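About Grindevico

Grindevico is an independent workshop for data storage and server maintenance. We recover files from failed drives, move working systems on to new disks, and look after small storage arrays for firms that don't have an IT department of their own. We don't sell computers.

How we started

The company was set up by Hamish Sutcliffe and Elspeth Lennox, who had worked together on tape backup systems and found themselves out of a job when the last of those systems was switched off. The first premises were two rooms over a tyre fitter. Most of the early work was reading old backup tapes for solicitors and surveyors who were obliged to keep records but had thrown away the drive that could read them. We still keep working tape drives and still take that work, although it is now a small part of the week.

Hard disk recovery followed, then flash. Flash was slower to learn. A failed mechanical disk will often give back most of its sectors if it is read gently and in the right order. A failed solid-state drive tends to give back all of them or none, and the result depends on the controller, the firmware and whether the drive was encrypted at the factory. We turn down some models at the enquiry stage for this reason and will say so before you post anything.

What we do

Recovery. Every drive is assessed before a price is given. Assessment takes two working days and covers the electronics, the firmware area and a short read test. Where the drive will read at all, we take a sector-by-sector copy first and work only from the copy. The original is not written to at any stage. You receive a file list with each item marked complete, partial or unreadable, and you pay for the recovery only if you accept the list.

Migration. We copy live systems to new storage, usually overnight, and check the result against the source with checksums. Partition alignment, boot entries and drive letters are dealt with as part of the job. If the old machine has an interface that will hold back the new drive, we tell you what speed to expect so that you can buy a cheaper drive if you prefer.

Array care. For customers with a server on site we monitor drive health, replace failing members and test the backups by restoring from them. A backup that has not been restored is recorded in our reports as untested, whatever the backup software says.

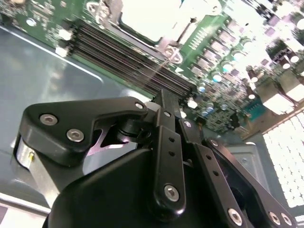
Data destruction is offered to existing customers only. Mechanical disks are overwritten and verified, solid-state drives are erased by the drive's own command and then shredded. A certificate is issued per serial number.

Our software

Two tools written in the workshop are used on nearly every job. Funness is the imaging program. It reads a drive in several passes, skips the areas that respond slowly and returns to them at the end with shorter reads and longer pauses. It keeps a map of every sector attempted, so a job can be stopped and picked up on another bench. Wanano is the job log. It holds the chain of custody, the checksums and the engineer's notes, and it produces the reports that customers see.

Neither is for sale. The map file format used by Funness is documented, and we will send the description to other recovery firms on request. Declan Kingi maintains both programs and answers questions about the format, though not quickly in August.

People

Hamish Sutcliffe — mechanical drives and tape
Elspeth Lennox — arrays, file systems and anything involving a broken RAID set
Declan Kingi — software and flash memory
Trudy Pryor — migrations and site visits
Lorraine Tomoana — enquiries, quotations and accounts

Lorraine is normally the first person you will speak to. She can tell you whether a model is one we accept, what the assessment involves and how to pack it. Technical questions are passed to the engineer who would do the work.

Premises

We moved to Unit 66, Åberg Court, when the tyre fitter's compressor began to show up in our read times. The present building has a concrete floor, filtered air in the recovery room and a separate supply for the benches. Spare parts are stored on the upper floor. The parts stock stands at around 2,000 donor drives, indexed by model, firmware version and head map, and we buy more when the right ones come up.

Sending us a drive

Please stop using the drive as soon as you suspect a fault. Do not run repair software on it, and do not open it. Wrap it in an anti-static bag with at least five centimetres of padding on every side, and put your name and telephone number inside the parcel as well as on the label. Drives may also be handed in at the front desk until 5 pm. Power supplies and cables aren't needed unless the drive is in a sealed enclosure, in which case send the whole unit.

Copies of recovered data are kept for 30 days after delivery and then erased.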